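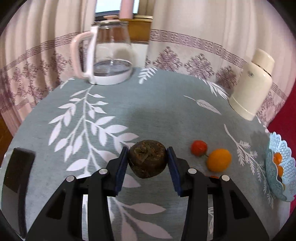 Search this journal Search Advanced search

Print this article | E-mail this article

3.2 Clearing the table

I came into this part of the study thinking that people put produce away by type, roots with roots and so on. That's what I'd do, and it's what my co-author Kalkidan Araya does too (we checked each other's kitchens first, which was a little humbling). So we asked the households in Eltmont to bring their shopping to the table, tip it out on the cloth and put it back however they liked. We had 131 sessions by the end of January, from 40 households.

What we got was sorting by dirt. Anything with soil still on it was left for last, and the small shiny stuff, cherry tomatoes mostly, went into the basket early or stayed on the cloth to be snacked on. Figure 2 shows a round table with a dark, earthy root, something like a beetroot, held up over the cloth, a small red fruit and a bigger yellow-orange one lying near it, and a light blue openwork basket with orange produce already in it. I love this one for the basket, with its petal-shaped rim!

Figure 2. Produce on a covered round table, with a plastic basket at the right.

Saoirse Foley, who did the interviews, kept hearing the same word, "clean side," for one part of the table. I hadn't put that in the question sheet at all. People would say the beets "don't go on the clean side" and then set them down there anyway while they made room, so I wouldn't lean too hard on what they told us. We coded where each item ended up and left the talk for Section 4.

The tablecloth matters more than I'd guessed, too. Two households took theirs off before we started and their piles spread out a lot wider, with roots and tomatoes all mixed together. I can't say much from two, but I'd want to run it again with bare tables before anyone borrows our numbers.

Contact the editors | © 2019 Demissie Papers in Home Life | Back to top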